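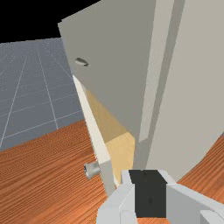 A gray panel and a pale beige side wall, computer rendered.

I asked a company for a copy of everything it had on me, and it took most of the summer to get it. I want to talk about that, and I want to talk about why I've changed my mind on who should be doing the paperwork.

The company was Drivamel, which I used for maybe two years to store receipts and warranty cards. It's a fine little app! I have no big complaint about the app. But back in July I decided to close my account, and before closing it I thought I'd get my stuff out. There's a button for that. You press the button and it tells you a request has been opened. Then you get an email asking you to prove you're you, which I did, and then another email asking the same thing in slightly different words (I did it again, like a fool).

What finally arrived was a zip file with 3000 tiny files in it. Each one had a name like a license plate. Some held a single line of text. My receipts were in there somewhere, split up so the picture was in one folder and the date and store name were in another, with nothing I could find tying the two together. I'm fairly good with computers and I gave up after an evening.

Now, you can say I got what I asked for, and legally I suppose that's so. My friend Hưng Vương says exactly this every time I bring it up. He used to work support at Rornico and he has read a lot of angry emails from people like me. His view is that export tools are a cost with no income attached, that hardly any customers ever use them, and that if you make them too nice you're paying engineers to help people leave. I don't think he's wrong about how companies see it. I just don't see why we have to put up with it.

Think about moving your phone number. When you switch carriers you don't get handed a box of parts. The new carrier asks the old carrier, the number moves over, and you go and have lunch. We decided as customers that this was the normal way to do it and the carriers grumbled and did it. I can't come up with a good reason my receipts, or my photos, or ten years of notes should be treated worse than a phone number.

The usual answer is security, and I do take that one seriously. If it's easy for me to move my data then it's easier for somebody pretending to be me. Fine. So check who I am, wait 3 days, send me a warning, let me cancel. Banks manage it. What I don't accept is a slow and confusing process being sold to me as a safe one. Those two emails didn't protect me from anything as far as I can tell, they just made me tired.

I'll give some credit where it's due. Dusenus, the notes app my sister talked me into, lets you export the whole lot as plain text in folders with the titles you gave them. It took me 10 minutes, and most of that was looking for the menu. I opened the files in a different program and there were my notes, grocery lists and all. Khunthong does something similar with calendars, though you have to do one year at a time (why?).

So it can be done by small outfits without much money. And guess which ones I'm still paying for! I stayed with Dusenus partly because I know I can go whenever I like, and I bet plenty of people would feel the same if they ever tried the button before they needed it.

What I'd like is pretty modest. If a service takes my stuff in through a nice screen with labels on it, it should hand it back with the labels still attached. If I name another service, it should send it there directly. And it should tell me on the signup page how long that will take, right next to the price.

I still have the zip file on my desktop, by the way. My account is closed, so I'm a bit scared to delete it.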